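The Last Shelf

Bus at six. It was twenty past five and she still had the shelf to do.

Kemham was a one-room kind of town and this was a one-room kind of place. Bed stripped. Boxes by the door, the good tape gone, the bad tape peeling off already. She'd packed the pans first, stupid, then had to unpack one for eggs.

The shelf was all bottles. Vinegar. Dish soap, two fingers left in it. Something for drains. Things you buy once and carry from one address to the next without ever opening. Her mother did that. Her mother moved to Voltmont with a jar of buttons and no coat.

Keep, toss, keep. Quick now. Don't read the labels, if you read the labels your done for.

A pale one, a bit of blue along the side. She was going too fast to know which it was. 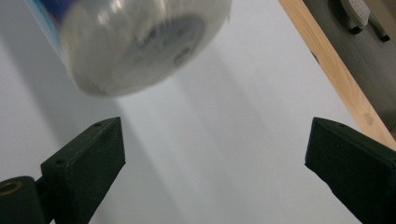 Five Forty

Rinse, cap, bag. Rinse, cap, bag. The water here took forever to run hot so she didn't wait for it.

The landlord wanted 900 for the month and the key under the mat. He'd get the key.

Behind the drain stuff, a bottle she didn't remember. No label — just the glue where one used to be. She unscrewed it and smelled oranges. That was February. The whole floor sticky, the window open, snow coming in on the sill and neither of them getting up to shut it.

She stood there. Five forty-four, five forty-six.

Then the cap back on, hard, and into her coat pocket, where it leaked a little all the way down teh stairs.

The bus was late. She could of done the windows.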